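Begehung Büro und Lager Plernow, Checkliste mit Anmerkungen
Stand: 22. Februar 2024
Geprüft von: Tegan McAlister
Grundlage: Hausliste Haddad, alte Fassung. Die neue kommt angeblich im August.

1. Flucht- und Rettungswege
Haupteingang frei: ja
Nebenausgang Hof frei: nein
Anmerkung: Wieder Kartons von Kunddale vor der Tür, gestapelt bis zur Klinke. Sofort wegräumen lassen, ist erledigt. War letztes Mal schon Thema. Bitte Schild an die Tür, "nichts abstellen" oder so.
Durchgangsbreite Flur OG: 115 cm, passt. Garderobenständer trotzdem raus.
Fluchtplan aushängend: ja, aber zeigt noch die alte Teeküche. Neu drucken.

2. Feuerlöscher
Alle an der Wand, Plomben in Ordnung: ja
Prüfplakette lesbar: teilweise
Anmerkung: Der im Lager hängt hinter dem Rollwagen, kommt man nur seitlich ran. Wagen umsetzen. Plakette beim Löscher am Kopierer abgegriffen, Datum nicht mehr zu entziffern, beim Wartungsdienst nachfragen.

3. Elektrik
Mehrfachsteckdosen nicht hintereinander gesteckt: nein
Anmerkung: Unter dem Empfang 3 Leisten hintereinander, und am Ende hängt der Heizlüfter. Geht nicht. Lüfter vom Netz genommen, Leisten bleiben bis zur Umverlegung nur für Bildschirme.
Kabel am Boden abgedeckt: überwiegend. Besprechungsraum fehlt noch Kabelbrücke, bestellt.
Gerätepürfung: Wasserkocher OG ohne Aufkleber, mitgenommen.

4. Arbeitsplätze und Tische
Tische stehen fest: ja, bis auf den am Fenster, der kippelt. Filz drunter reicht nicht, Fuß nachstellen.
Scharfe Kanten: keine gefunden
Schneidwerkzeug verräumt: ja. Cuttermesser liegen jetzt in der Schublade, Ersatzklingen noch lose daneben, bitte in die Dose.
Anmerkung: Ablageflächen sind deutlich besser als beim letzten Durchgang. Stempel und Kleinkram dürfen auf dem Tisch bleiben, nur eben nichts auf Drehstühlen lagern. 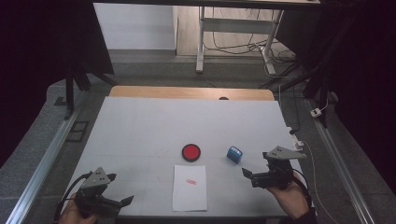 Beleuchtung reicht überall, nur in der Ecke beim Archivschrank flackert eine Röhre. Tauschen, nicht erst wenn sie ganz aus ist. Stühle: bei einem ist die Gasfeder hin, sackt ab. Zettel dran, nicht benutzen.

5. Lager
Regale verankert: ja
Traglastschild vorhanden: ja, außer am hinteren Regal
Anmerkung: Hinten kein Schild, also vorläufig höchstens 50 kg pro Boden bis Plusesach die Unterlagen schickt. Schwere Sachen nach unten!! Leiter: Gummifuß links fehlt, gesperrt.

6. Erste Hilfe
Kasten vollständig: nein
Anmerkung: Pflaster fast alle, Handschuhe fehlen, Rettungsdecke noch eingeschweisst. Verbandbuch liegt im falschen Schrank, zurückgelegt. Augenspülflasche abgelaufen.

Offen, mit Frist:
Steckdosenleisten Empfang, innerhalb von 30 Tagen
Schild Hoftür, sofort
Fluchtplan neu, mit nächster Begehung
Leiter ersetzen, Angebot holen
Erste-Hilfe-Material, bestelle ich selbst

Unterschrift Leitung fehlt noch, war nicht im Haus. Lege das Blatt ins Fach.
T. McAlister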